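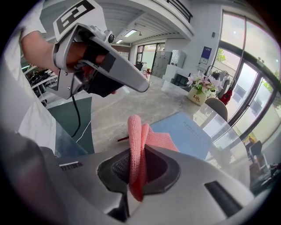
Does anyone really want to read about darning? The question came back in the margin of our last report, next to the paragraph on heels, and we have decided to take it as a request for more.

Sindley Mending Handbook
Progress report to the Brenix Fund
May 19, 2021

Where we are

The handbook is a plain guide to keeping clothes and household cloth going past the point where most people give up on them. Your grant pays for the writing, the editing, the drawings, and a first printing of 2000 copies. Seven of the nine chapters are now in a state we would let a stranger read. The other two are Zippers, which is late, and Stains, which has grown to the size of a small novel and has about as many villains.

The finished chapters are Buttons, Hems, Darning, Patches, Elastic, Washing Knits, and Storage. Washing Knits went through the most drafts. The first version told readers to dry a sweater flat and left it there. Test readers wanted to know flat on what, for how long, and what to do if they live in one room with a radiator and a cat. It now runs to 11 pages and the cat has a paragraph.

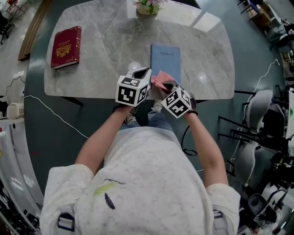

Pink cloth and a light blue notebook on the table, Sindley.

Test reading

We sent draft chapters to 43 households and asked them to write on the pages. They did. The most common complaint was that we used words like "selvage" and "ply" as though everyone had been born knowing them. We have added a word list at the back and taken out most of the words that would have needed to be in it, so it is a short list.

The second complaint was about tone. Our early draft of Patches had a faintly scolding air, and one reader wrote "yes, Mother" beside four separate sentences. All four are gone. We have tried hard to keep thrift from sounding like a punishment, although Elastic still has a stern moment about waistbands that we intend to defend.

Left-handed readers asked for drawings they could follow without a mirror. That was fair and we should have thought of it. Each stitch drawing will be printed both ways, at a cost of extra pages in Hems and Darning.

Materials

The yarn for the sample squares comes from Sæther. The first order arrived in March in a green so dark that black stitches disappeared into it, which is a fine quality in a coat and a poor one in a teaching sample. We kept it for practice and reordered in paler shades. We also tried Cellon, a backing film that is meant to hold a patch still while it is sewn. It held the patch very well. It also held the scissors. The handbook recommends pins.

Money

We have $3000 left in the printing line and have not touched it. The drawing line is spent, and the left-handed drawings will come out of the travel line, which has had an easy year. We would like your approval for that move before the end of next month. The editing line is on budget, thanks mainly to Zippers not existing yet.

What is late and why

Zippers was meant to be done by March. The difficulty is that every zipper fails in its own way and the honest advice for half of them is to replace the whole thing, which most readers will not do. The current plan is a chapter on the repairs that hold (crimping the slider, a new stop, waxing the teeth) with a page at the end on how to tell when it's over.

Stains will be cut by a third. Beets and candle wax are safe. The section on ink may have to go, as our methods so far have produced larger, paler ink stains.

Next steps

Finish Zippers and send it to the same households. Cut Stains. Settle the paper, where the printer prefers glossy and we prefer something a person can write on with a pencil. Choose a cover, on which we have had many opinions and would be glad to receive no more, except yours.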